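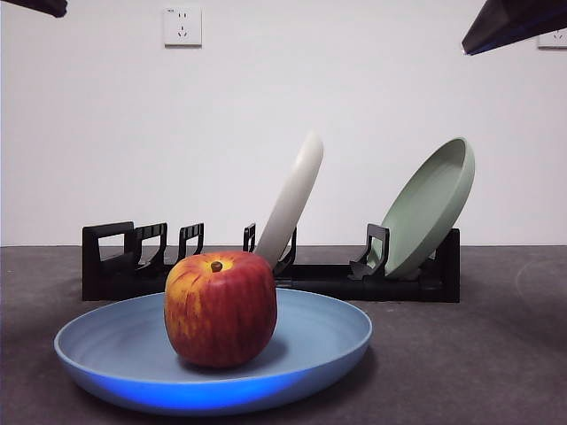 Photo : Plalness / Eirlys Lloyd

Eirlys Lloyd dessine des accessoires d'égouttage chez Plalness. Elle nous a reçus dans son atelier pour parler d'assiettes, de rainures et de séparateurs. Premier point abordé : l'assiette bleu clair, à plat sur le plan gris, avec sa pomme.

« Je juge d'abord une assiette dans sa position d'usage, dit-elle. L'aile est large, peu inclinée. Une pomme tient au milieu sans qu'on s'en occupe. Tout se complique quand il faut la ranger debout. »
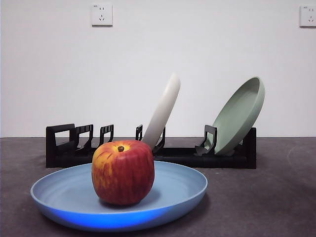

Le séparateur, pièce critique

L'égouttoir est en plastique noir, posé parallèlement au mur. Son montant d'extrémité est ajouré. « L'ouverture allège la pièce et laisse passer les doigts. Pour les séparateurs, je raisonne en appui latéral. Trop souples, ils fléchissent ; trop serrés, ils marquent la glaçure. »

Son cahier d'essais prévoit 100 mises en place par modèle d'assiette, avec un relevé de l'inclinaison toutes les 30.
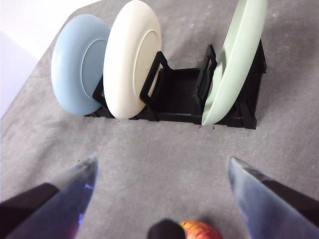 Le pied de l'assiette

La bleue et la crème, côte à côte à gauche, présentent leur revers ; la verte s'appuie à l'autre bout, après un intervalle vide. « Regardez le talon, cet anneau en relief sous la crème. Deux assiettes voisines se touchent rarement là où on l'attend. Je garde volontiers un cran libre, l'air circule mieux. »

Tamsin Abernathy, sa collègue des essais, préfère un remplissage continu. Le désaccord figure au compte rendu.
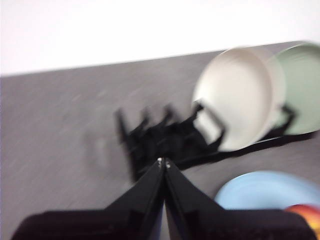 Charge partielle

Avec deux assiettes, l'égouttoir travaille autrement. « La charge se déporte, et la base doit rester à plat. Je regarde les patins avant les dents. » La prochaine série d'essais, en octobre, portera sur des assiettes creuses.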